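About Traverance Fuel

Family-run heating oil and propane delivery since my dad's one truck. Now 11 trucks, 136 miles of regular route, some 406 homes and farms on the keep-full plan. Office opens at 7 am, closes when the phones stop.

We deliver. We also do tank swaps, line checks, burner tune-ups. Leak calls any hour - call, don't email.
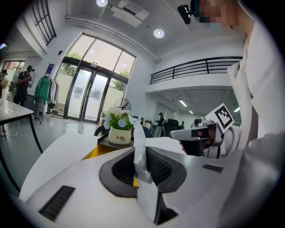
The "Life" flower pot, cream with reddish-brown lettering.

Hajar Alaoui runs dispatch and billing. Ask her about budget plans, she set them up. Price locks go out in March, sign and send back or you're on the daily rate.

Minimum drop is 100 gallons for oil. Smaller ok if were already on your road. Ogola side gets delivery Thursday only, Risorov any weekday. Driveway needs to be plowed and the fill pipe clear, drivers wont dig.

New customers - we need tank size, adress and who filled you last. Phone is best before noon.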